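4.2 Picking a hand for two-handed work on cloth

By the time we got to this part of the study we already had a favorite, and I should own up to that before you read the numbers. I liked the Zukunel hand. It had done well in the rigid fixture tests of Section 4.1 (pegs, knobs, the drawer handle), it was quick, and its three stubby fingers are very hard to break. The Varkance hand has more joints, more wiring, and a calibration routine that made me late for lunch more than once. So I went into the two-handed trials half expecting to write a short paragraph saying the fancy hand wasn't worth the trouble. You can see from the length of this section how that went!

The setup is the one we call the soft table. We put a printed bedsheet down as part of the work area and left the wrinkles in. Flat, clean tables are kind to controllers, and they're kind to wrist cameras too, and neither of those things gets much kindness in a real home. A flowery print is pretty rough on the depth estimate (stems and leaves look a lot like thin objects to our segmenter), and a fold can hide just enough of a pen to make the planner think it's shorter than it really is. We also left other stuff lying nearby, and we didn't tidy between trials unless something rolled under an arm.

Each trial has a thin object for each hand, or one thin object that has to go from one hand to the other. Thin things are where grippers get embarrassed. A mug forgives you for being off by the width of a fingertip, and a pen doesn't. We ran 1131 trials in total, split between the two hands and the two controllers, with the first batch done in March and the rest later in the spring. Before each batch we reran the wrist camera calibration from scratch, which I complained about and which I would do again.

For the controllers, we compared our own position controller with the Lanwood compliance package, used with its stock settings except for the fingertip force limit. The position controller closes each finger to a planned angle and stays there. The compliance controller lets a finger give a little when it meets resistance. Both got the same grasp plans and the same wrist camera feed, so any difference should come from what the fingers do once they're near the object. Figure 3 shows the kind of view the planner works from with both hands in close. 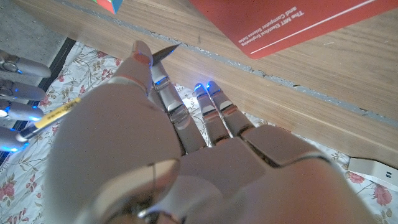
Figure 3. Wrist camera view with both hands over the floral cloth. The left hand has a small grey blade near the thumb and index finger, and fingers of the other hand hold a yellow pen.

Look at how much of the picture the hand takes up. This was my biggest surprise in the whole comparison, and it's kind of a dumb one, because anybody could have guessed it from a drawing. Once a big hand is in close, the back of it covers a large share of what the camera could otherwise use, and the other hand comes in from the side and covers more. In Figure 3 the far end of the pen goes right out of sight behind the left hand. A planner that wants to see both ends of an object before it commits is going to sit there waiting forever. We ended up letting it keep the last good estimate of a hidden end for up to 2 seconds, and that one change did more for us than the week I spent tuning gains.

The Zukunel hand has less of this problem, just because there's less of it. It blocks the view less and it plans faster. Where it lost was in the grasp itself. On cloth it tends to pick up a pinch of fabric together with the object, and then the sheet comes along for the ride and everything else on it moves. With the Varkance hand we could bring in the thumb and one finger and keep the others out of the way, and the sheet mostly stayed put. I don't want to oversell it. The extra fingers are also extra things to snag, and we lost a whole afternoon of runs to a fingertip that kept hooking the hem.

The controller comparison was messier than the hand comparison. With the position controller, the Varkance hand was very repeatable and also very stubborn, and if the planned angle was a little off it would push the object down into the folds and carry on as though all was well. With the Lanwood package it would give, slide along the object, and settle. That was great for pens. It was not so great for rods, which are slick and long and like to swing around the grip point the moment you go soft on them. For rods we went back to position control in the holding hand and kept compliance in the free one, and we used that mix for the remaining batches.
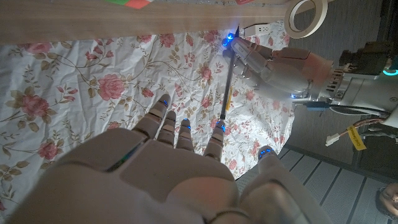
Does a longer object always need both hands?
It depends on where the weight sits. In our trials one hand was enough if it could grip near the balance point, and the second hand mostly helped when the only clear grip was at an end.

One more thing on wear, since a reader of an early draft asked. We changed fingertip pads after every 17 hours of running, whether or not they looked worn, and we had to restart 6 batches over loose connectors. Those restarts are left out of the trial count. The Nolte test stand from Section 3 was used to check fingertip force at each pad change, and any hand that drifted past our limit got recalibrated before it went back on the arm. Section 4.3 picks up with the mixed controller setup and moves it onto a bare table.

Related items
Fingertip pads on fabric: a wear log
Keeping track of hidden object ends with wrist cameras
Notes on the Nolte test stand
Section 4.3: Mixed control on a bare table

This site uses cookies to remember your reading settings. By continuing to browse you agree to our use of cookies.
Accept | Manage settings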